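Writing desk check, Tamstead craft house, upstairs back room

Sheet 3, with my comments. June 2018

I do these checks before the summer lot arrive for the lettering and place card days, and I always end up writing far too much in the margins, so this year I've typed it all up. Ticks and crosses are the official bit. The rest is me going on.

1. Desk stands firm, no rocking
OK. I leaned on every corner of it and it didn't budge. In February it had a folded bus ticket under one leg, which I took out, and then I tightened the bolts. Much better than the ticket.

2. Desk top smooth, no splinters or lifted edges
OK, with a note. The light-brown wood is lovely to write on and I went over the front edge with my palm and then with an old pair of tights (they snag on anything, try it!). One tiny rough spot underneath on the left, where knees go. Sanded it the same afternoon.

3. Room for both elbows
Just about. It's a narrow corner and the wall is right there on your right-hand side. I sat down and wrote for a good while and was fine, but I'm not a big person. Anyone broad in the shoulder should have the Trindberg table by the door, which has open space both sides. Left-handers will be happy enough here, I think, as their writing arm gets the free side.

4. Chair height
NOT OK. The chair has sunk again. It was at the right height when I sat down and by the time I'd filled in this page my chin was a good bit closer to the desk. It's the Hodel one, number 353 on the furniture list. I've put a red sticker on the back and swapped it for the plain wooden one from the landing. Please don't swap it back because it looks comfier.

5. Light
OK by day. After tea it gets gloomy and you start hunching, so the lamp needs to come up from the store cupboard. Lamp flex checked, plug checked, no scorch marks, label number 539.

6. Paper held flat, nothing sliding about
OK. Long strips are the tricky ones, as they like to curl and creep off to one side while you're busy with the pen. Spread the fingers of your free hand over the end of the strip and press. Set it on a bit of a slant too if that's kinder on your wrist. Name practice is perfect for trying this out – one name, over and over, thin pen first and then a fat one, and you soon find out whether the desk suits you.
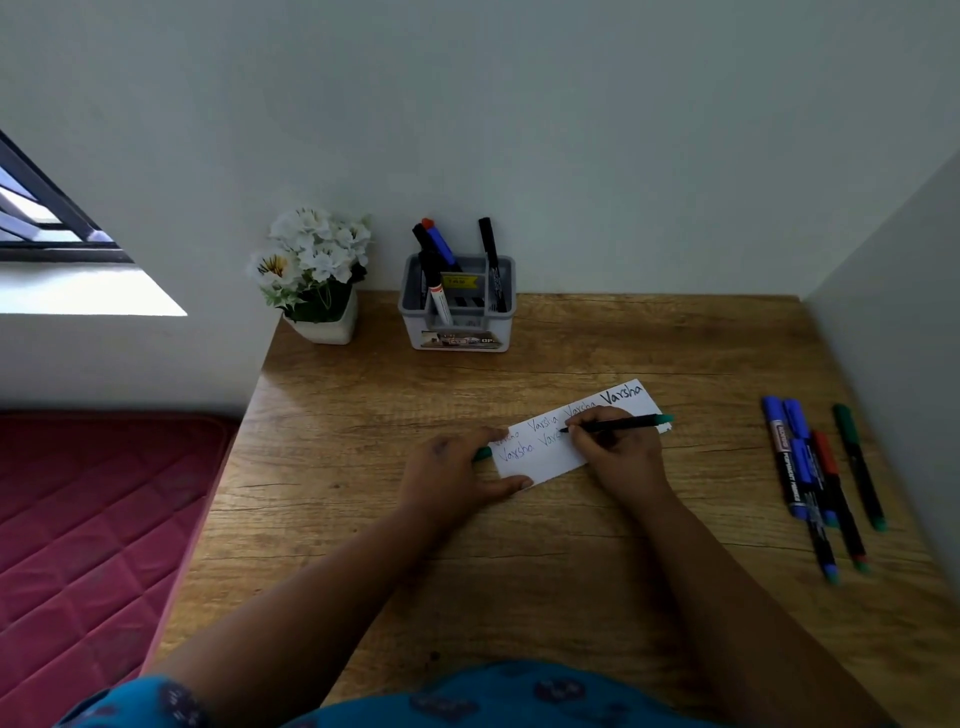

7. Pens and markers stored upright, caps on
Mostly OK. The little gray and white holder at the back is the right thing in the right place, easy to reach and well out of the way of your elbows. Caps are my big moan. A cap that's off goes under your hand or straight on to the floor, and then somebody treads on it. Put it on the other end of the pen, or tuck it where you can feel it. I did find one marker in the drawer dried up to nothing, so that's gone in the bin.

8. Ink and marker smell
OK. Window opens properly now. If you're using the thick black ones for a whole morning, have it open a crack even if it's chilly.

9. Ornaments and clutter
OK. The white flowers in their square pot can stay. They're artificial, so no watering and no puddles on people's work, and they sit right back in the corner. I gave the leaves a dust. Please no mugs on this desk, though! There's a shelf for mugs.

10. Floor and way out
OK after a tidy. I moved the box of Lecomte paper (63 sheets left, by the way, so we need more) from behind the chair, where it was asking for a stubbed toe. The path from desk to door is clear and the door opens all the way.

Still to do: mend or chuck the Hodel chair, fetch the lamp, order paper. I'll look at the chair myself if I can find the right Allen key, which was last seen in the biscuit tin with the drawing pins.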